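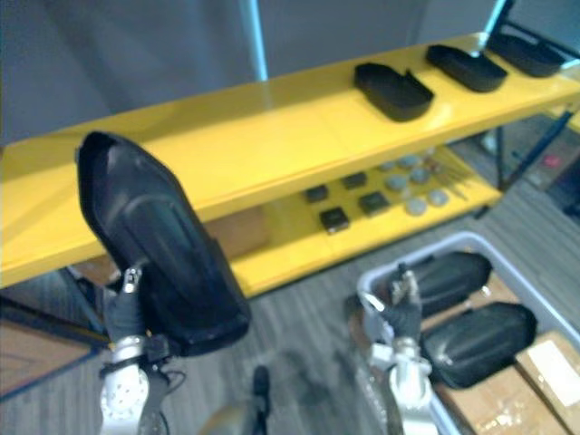 The yellow shelf and one of the shoe bins at Drisgate.

Shoe Room Assistant (part-time), Gradon Footwear Hire, Drisgate depot

Posted 2022-02-16

Gradon hires out black shoes. Waiters wear them, ushers wear them, choirs wear them, and once a year an entire marching band wears them and sends them back in a condition we prefer to discuss in person. We are looking for someone to join the shoe room at our Drisgate depot, starting in April.

The job, stripped of its glamour, is getting shoes out of bins and onto shelves in an order that another human being can follow. Returns come in mixed. Your first task of the shift is to reunite left with right, which sounds easy until you have met a bin full of size nines in three nearly identical styles.

What you will be doing

Emptying the return bins, checking each shoe inside and out, and pairing it up.
Wiping down uppers and pulling out anything with a split seam or a loose sole for the repair bench.
Setting pairs out on the yellow shelves by size and style. The upper tier is for pairs that have been checked. The lower tier is for pairs you are still arguing with.
Keeping the shoe trays on the shelf and off the floor.
Flattening cardboard. There is always cardboard.
Packing outgoing orders from the Adeyemi list, our stock sheet, named after the street we used to be on and never renamed.

On a normal shift the room handles up to 63 pairs. Wedding season is not normal, and we will warn you before it starts.

What we are looking for

You should be able to tell two black shoes apart without taking it personally. Good eyes help, and so does a tolerance for bending down, because the bins live on the floor and have resisted all attempts at promotion. You will be on your feet most of the shift and lifting full bins now and then.

Experience in a shoe store, a stockroom or a theater wardrobe is welcome. So is a long history of being the person in your household who matches the socks. We will teach you our sizing codes, the polish cupboard and the difference between scuffed and ruined.

You do not need to love shoes. A couple of us do, and it slows things down.

Hours and pay

Four shifts a week, 19 hours in total, mornings only. Pay is hourly and depends on experience - we will give you the rate on the first call so you don't have to sit through an interview to find out. Paid breaks, paid training, and a staff discount on hire shoes, should you ever find yourself invited to something.

Getting here

The depot is at 981 Bindari Road, behind the tile warehouse. The entrance is the gray door without a handle. Knock hard. There is free parking on the side street and a bus stop across from the front gate.

How to apply

Send a resume of no more than two pages and a few lines on why this sounds bearable. Put reference 2036 in the subject line and use the application form on the Gradon jobs page, or drop a paper copy at the depot any morning. We reply to everyone, though not always quickly.

Shortlisted applicants will be asked in for a one-hour paid trial in the shoe room. Wear something you can kneel in. Your own shoes can be any color you like, and we would honestly prefer that they were not black - it saves confusion at the end of the shift.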